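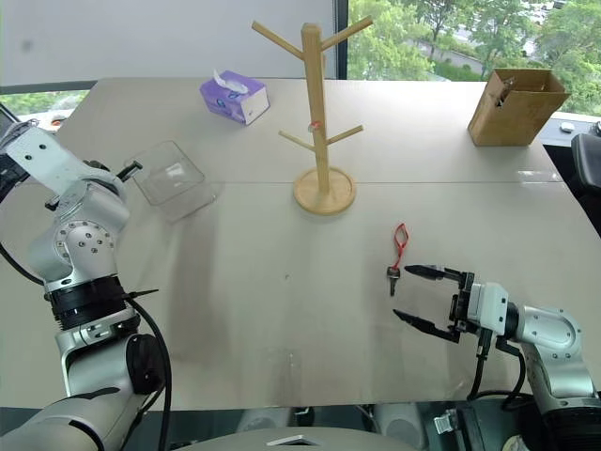
The mug tree, and the key that still needs a home. Light wood, four arms, round base.

Mug tree as a key holder? Show me yours!

saltmarsh_sal
Okay, I'm way too happy about this, so bear with me. I've been trying to sort out the shelf by our back door for ages, and I picked up one of those wooden mug trees thinking it would go in the kitchen. Then I put it on the table and looked at it and thought – keys! Four arms, two up high and two lower down, the top pair angled up and the bottom pair angled out, so stuff should stay put. The red loop on the key in my photo is big enough to go over an arm without any fiddling, and you can spot it from across the room.

So my plan is one arm per person in the house, except there are 6 of us some weekends, and I'd love to hear from anyone who's done this. Does it tip? Do you leave the wood bare or oil it?
– Salamatu

iara_iturra
YES. We've had one by the door for two years and I'll never go back to a bowl. The bowl was a disaster, everything sank to the bottom and you had to dig. Get a loop tag for every key though. Plain split rings are too small to slide over a thick arm, and you'll end up balancing them on the tip, and then they drop behind the radiator (ask me how I know).

Bare wood here. It has gone a bit darker where hands touch it and I like it that way.

Trurkgate_Tom
I'm going to be the grump. A mug tree is for mugs! It takes up a whole circle of shelf for something a strip of hooks does flat against the wall. I put up a strip with two screws and it holds the house keys, the shed keys and the dog's leash. If your shelf is narrow you'll be knocking that thing over every time you come in with groceries.

iara_iturra
Tom, some of us rent! Two screws is two holes I have to fill later. And mine has a wide base, it has never gone over. Well, once, but that was a coat.

saltmarsh_sal
Ha, also renting, so no screws for me. The shelf is pretty deep. I measured and the base fits with room left for the mail.

Good point about the split rings, I just tried my bike key and it won't go over the arm at all. Red loops for everybody it is! Or should I do a color each?

mugsy2663
Color each, definitely. We did all the same color the first time and my husband drove off with my set before 7 in the morning. Now mine's yellow and he has no excuse.

On oiling: I'd give it a thin coat of plain mineral oil, let it sit overnight, wipe it well. Ours was pale like yours and it came up a really pretty honey shade. Don't overdo it or your keys will feel greasy for a week.

Trurkgate_Tom
If you must use a tree, stick some felt under the base. It stops it sliding and saves the shelf from scratches. I'd still take hooks.

weidemann_k
Felt slides MORE on a painted shelf, Tom. Use those little clear rubber dots. I put 4 under mine and it hasn't budged.

Also, Sal, load it evenly. If all the heavy bunches go on one side of the post it'll lean, wide base or not. Car keys across from house keys, light ones on the other two arms.

Trurkgate_Tom
Fair enough on the rubber dots. My shelf is bare pine so felt works for me.

saltmarsh_sal
Rubber dots are on the list! And I love the idea of balancing it, I was going to hang everything on the upper arms so the little ones couldn't reach, but I guess that gets top-heavy.

iara_iturra
Upper arms for the car keys, one each side, and let the kids have the lower ones. Mine are so proud of having their own spot that they hang their keys up without being told. Most days.

mugsy2663
What about the extra people on weekends? You could double up, two loops fit on one arm easily if the tags are thin.

saltmarsh_sal
Doubling up sounds good, guests can share. I'm going to oil it tonight and get the loops this week. Will report back once it's by the door – and if it works I'm buying a second one for the actual mugs, Tom, so you can relax.

Trurkgate_Tom
I'll believe it when I see mugs on it.

Contact the moderators | © Poninora Home Forums | Back to top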